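Home Vacancies Workshop Training Contact

Gripper maintenance technician, Jallgate

Florholm is looking for a technician to look after the hand-held gripper tools at its Jallgate workshop. The post is part-time, 18 hours a week, starting in April, and reports to Hongjun Wei.

Each tool has two printed fingers with wrapped pads. A tool is inspected after every 168 hours of use and logged under its own number - the log is kept on paper and copied up weekly.

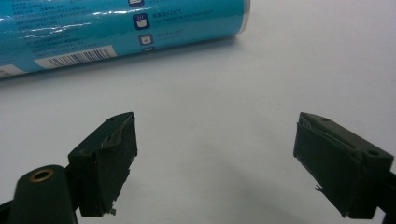

The largest part of the job is re-padding. The technician strips the old wrap, cleans the inner face of the finger, applies new wrap under even tension and trims the lower edge. Creased film, ragged lower edges and torn strips standing off the pad, on both fingers, are typical of what comes to the bench. Brass threaded inserts in the mounts are checked for looseness at the same time, and a finger with a cracked screw hole is replaced.

Applicants should be able to use a torque driver and calipers and write a clear fault note. Experience with printed parts is useful - training is given over seven shifts.

Pay is 1,330 a month. Apply in writing to Ignacio Gallardo at the Jallgate workshop.

Contact | Copyright Florholm | Back to top

Related vacancies
Stores assistant, Jallgate
Cell fitter, Moko line
Calibration technician, Yu bench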